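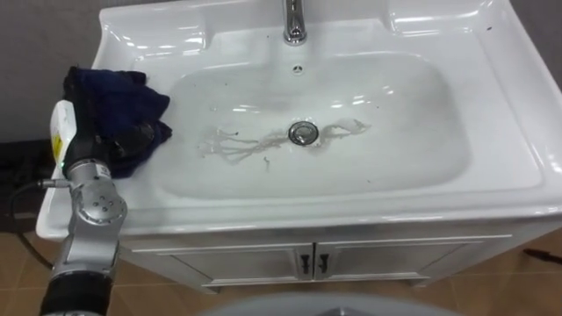 Yi-chun Ko asked that the washbasin station be set up before the visitors come in, and that the presenter not start talking until the arm has been homed. The steps in this section follow that order. They apply to the washbasin wiping demonstration only. For the shelf demonstration, see Section 8.

7. Washbasin station: set-up and running during an open day

7.1 Before the doors open

1. Check that the vanity cabinet stands level on its feet and does not rock when the rim is pressed by hand. A cabinet that moves under hand pressure will move under the gripper.
2. Close both cabinet doors.
3. Switch on the ceiling lights over the station and leave them on for the whole session. The wiping program was taught under this lighting, and reflections on the glaze change when the room lights are dimmed for a slide show elsewhere in the hall.
4. Route the arm cable down the side of the cabinet to the floor. Leave enough slack for the wrist to reach the far edge of the basin.
5. Switch on the Dronix controller and wait for the start-up check to finish.
6. Confirm that the indicator on the end module is green. If it is any other color, go to 7.5.
7. Home the arm with the Jistetti pendant. Keep one hand on the stop button during homing.

CAUTION: Do not home the arm with the cloth in the gripper. The cloth can catch on the faucet.

7.2 Preparing the basin

1. Wet the bottom of the bowl lightly. Do not fill the basin.
2. Scatter a pinch of the dry test debris over the inner slope and the bottom.
3. Close the drain stopper.
4. Place the navy cloth on the left side of the vanity top, bunched, with part of it over the rim.

Note: Do not fold the cloth flat. The grasp routine looks for a raised fold, and a flat cloth on a flat rim gives a poor grasp.

Note: A dark cloth is used on purpose. Light gray and white cloths are hard to separate from the glaze in the camera view and should be kept for the laboratory.

7.3 Running the demonstration

1. Ask visitors to stand behind the floor tape.
2. Announce that the arm is about to move.
3. On the pendant, select WIPE BASIN and press RUN.
4. Let the gripper press into the cloth and close. Do not straighten the cloth once the arm has started to move.
5. If the cloth is held, press CONTINUE. The arm carries it into the bowl and starts the wiping passes.
6. If the cloth slips, press RETRY. The program allows 2 retries. After the second, it returns the arm to home and waits.
7. When the passes are complete, the arm releases the cloth on the left side of the vanity top and goes home.

Wiping force is set to level 2 in the open day profile. Do not raise it to get a cleaner result. Small specks left near the stopper are normal at this level, and the presenter may point them out if asked.

CAUTION: Never reach into the basin while the pendant shows RUN, including when the arm is standing still. The program pauses between passes and resumes without a signal.

7.4 Between groups

1. Put the pendant in HOLD.
2. Wring out the cloth, or change it if it is soaked. A heavy cloth pulls out of the fingers.
3. Dry the outside of the gripper with a paper towel.
4. Look over the cable from the joint housing to the floor. Move it back against the cabinet if it has crept forward.
5. Repeat 7.2.

Chih-ming Liu keeps the log sheet for the station. Record each run that used a retry, and each stop made by hand.

7.5 Faults

Indicator not green after start-up: Turn the controller off, check the connector at the end module, and restart. If the fault returns, close the station.

Gripper closes on the rim: The cloth is too far out. Stop, home the arm, and move the cloth toward the bowl.

Arm stops above the faucet: The clearance limit has been reached. The cabinet has probably been shifted. Realign it with the Carrasco floor gauge and run the reach test in Section 5.

Cloth not found: Check for a jacket, bag or other dark item left on the vanity top, then check the lights.

7.6 Closing the station

Home the arm, switch off the controller, and remove the key from the pendant. Open the stopper, rinse the debris through the strainer, and hang the cloth up to dry. Return the pendant to the Jullex case. The key goes back to the front desk.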